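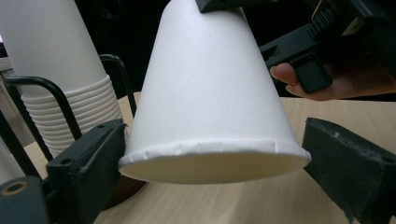 A white paper cup held upside down above a table.

How a phone knows which way up it is
By Lucero Guzmán
Sirnero Junior, Technology pages
Updated 10th August

Hold a phone upright and the screen shows a tall picture. Turn it on its side and, after a very short wait, the picture turns too. The phone does this without using its camera. It uses a small part called an accelerometer (say: ak-SELL-er-om-it-er).

What an accelerometer does

An accelerometer measures pushes and pulls. If you shake a phone, the accelerometer measures the shaking. If the phone is lying still on a desk, it still measures something: the effect of gravity.

Gravity pulls everything towards the centre of the Earth. When a phone is resting on a desk, the desk holds it up against that pull, and the accelerometer can detect this. The pull always points down, so the phone can compare "down" with its own sides. If down is towards the bottom edge, the phone is upright. If down is towards the left edge, the phone has been turned on its left side.

What is inside it

The accelerometer is part of a chip that is smaller than a grain of rice. Most of it is silicon, which is the same material used for computer chips.

Inside the chip there is a tiny block of silicon. Engineers call it the proof mass. The block is joined to the rest of the chip by very thin silicon strips, and these bend like springs. When the chip is tilted, gravity pulls the block a little to one side. The distance is far less than the width of a hair.

The block has rows of small plates along its edges, like the teeth of a comb. They sit between other plates that are fixed and cannot move. When the block shifts, each moving plate gets closer to one fixed plate and further from another. This changes how much electric charge the plates can store. The chip measures the change and turns it into a number.

Three directions

One number is not enough. A phone can be tilted left or right, and it can be tilted forwards or backwards. It can also be turned over. For this reason the accelerometer measures in three directions, and each direction is called an axis:

The X axis runs across the screen from left to right.
The Y axis runs from the bottom of the screen to the top.
The Z axis goes straight through the phone, from the back to the front.

When a phone is held perfectly upright, almost all of the pull is along the Y axis. When it is on its side, almost all of it is along the X axis. When it is tilted halfway between, the pull is shared between X and Y.
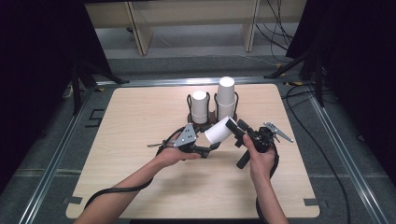 A paper cup on its side, with a gripper in each hand.

From numbers to a turned picture

The chip only supplies numbers. A program in the phone has to decide what to do with them.

Suppose the chip is set to take 400 readings every second. Some of these readings will be slightly wrong. A hand is never completely still, and a bus or a car shakes whatever is inside it. The program can take 20 readings and work out their average, which smooths out the small errors.

The program then compares the average with a set of rules. A simple rule might be: if the pull along X is much larger than the pull along Y, show the wide picture. The words "much larger" matter. If the rule only said "larger", a phone held halfway between would keep changing its mind, and the picture would flip back and forth. Programmers leave a gap between the two rules to prevent this. The gap is called hysteresis (say: hiss-ter-EE-sis).

Why it sometimes gets stuck

Put a phone flat on a table and spin it slowly like the hand of a clock. The picture usually stays as it was. When the phone is flat, all of the pull is along the Z axis. X and Y both read close to zero, and they stay close to zero however far the phone is spun. The program has no new information, so it leaves the picture alone.

A phone may also have its rotation lock switched on. The accelerometer is still working in this case – the program has been told to ignore it when drawing the screen.

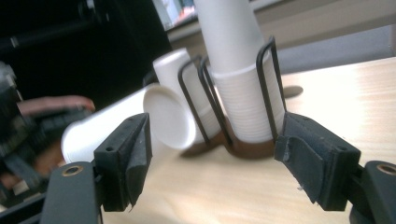 TRY IT YOURSELF: MOTION SENSORS

You will need a phone or tablet, and permission from the adult who owns it.

1. Check that the rotation lock is off. Open a photo.
2. Hold the phone upright with both hands.
3. Tilt it to the left very slowly. Stop when the picture turns.
4. Now tilt it back very slowly. Stop when the picture turns again.

The two stopping places may not be the same. If they are different, you have found the gap described earlier.

Words used on this page

Accelerometer: a part that measures pushes and pulls.
Axis: a direction used for measuring. The plural is axes.
Hysteresis: a gap between two rules that stops something switching too often.
Proof mass: the small block that moves inside an accelerometer.
Silicon: the material most chips are made from.

Next in this series: how a phone counts your steps, by Bahman Rahimi.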